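2.3 Protein expression and purification

The coding sequence for the soluble portion of the human ligand was cloned into a bacterial expression vector and introduced into a standard laboratory strain. Cultures were grown in shaking flasks until they reached the required density, after which expression was started and allowed to continue overnight at reduced temperature. Cells were collected by centrifugation and stored frozen until use.

Frozen pellets were thawed on ice, broken open by sonication, and cleared by a second round of centrifugation. The protein was captured on a metal affinity column and then passed over a size exclusion column to remove aggregates. Only fractions from the center of the main peak were pooled. Protein concentration was measured by absorbance, and purity was judged on stained gels. Each pool was divided into small portions and kept frozen – no portion was thawed more than once.

Two preparations were made independently, one at the Pronville site and one at the Hodness site, following the same written protocol. Buffers were prepared locally from reagents of the same grade. The preparations were compared for purity and for activity before any further experiments were carried out, and the results are reported separately in Section 3.1.

Handling tasks at the Pronville site were divided among bench staff. Assay plates were coded before handling, and the code was held by a staff member who took no part in reading the results. 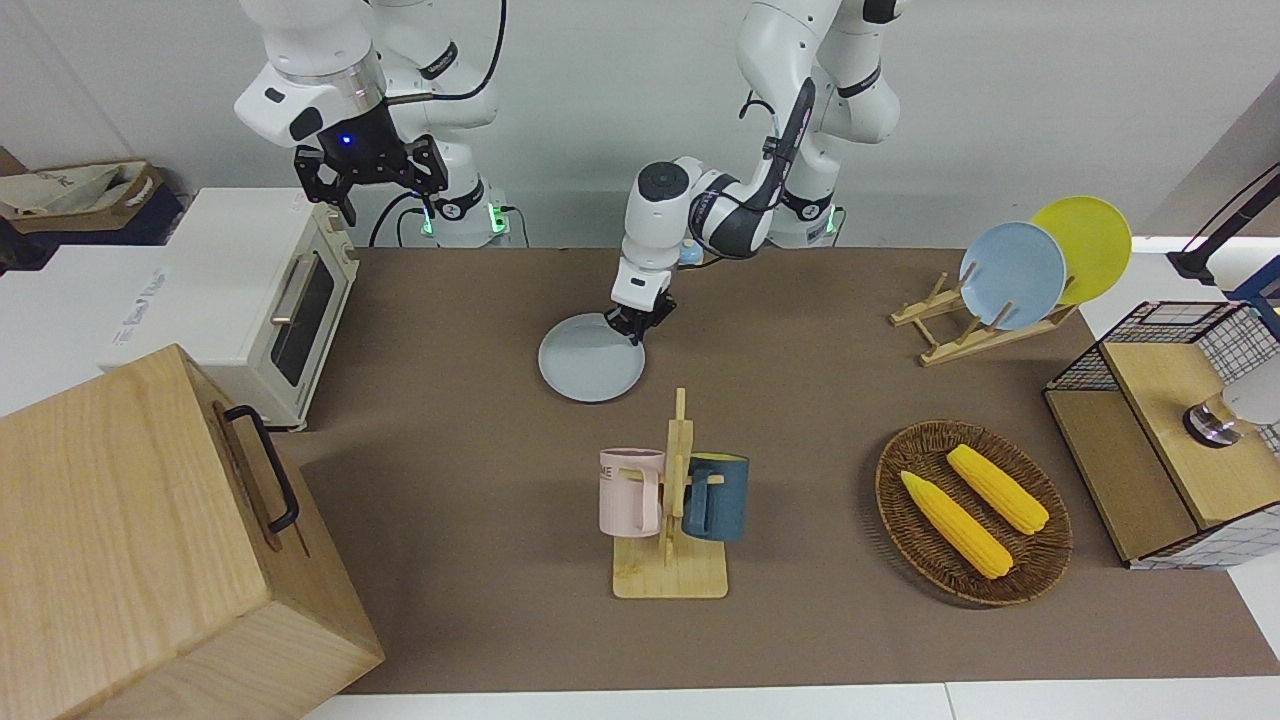
Figure 2. The two-armed station, with the left gripper holding a light-blue round plate by the rim.

2.4 Cell viability assay

Cells were seeded in multiwell plates and left to attach overnight. The ligand was then added over a range of final concentrations, with a highest value of 100 ng/ml. Control wells received buffer alone. Every concentration was tested in 4 wells per plate, and the outer wells were filled with medium only in order to limit the effect of evaporation.

After incubation, a metabolic dye was added and absorbance was read on a plate reader. Background values were subtracted, and viability was expressed relative to the buffer control. Wells in which the cell layer had been disturbed during washing were marked before the code was broken and were left out of the analysis. In total, 1,411 wells were retained. Dose-response curves were fitted separately for each preparation – pooled fits were used only where the two sites did not differ.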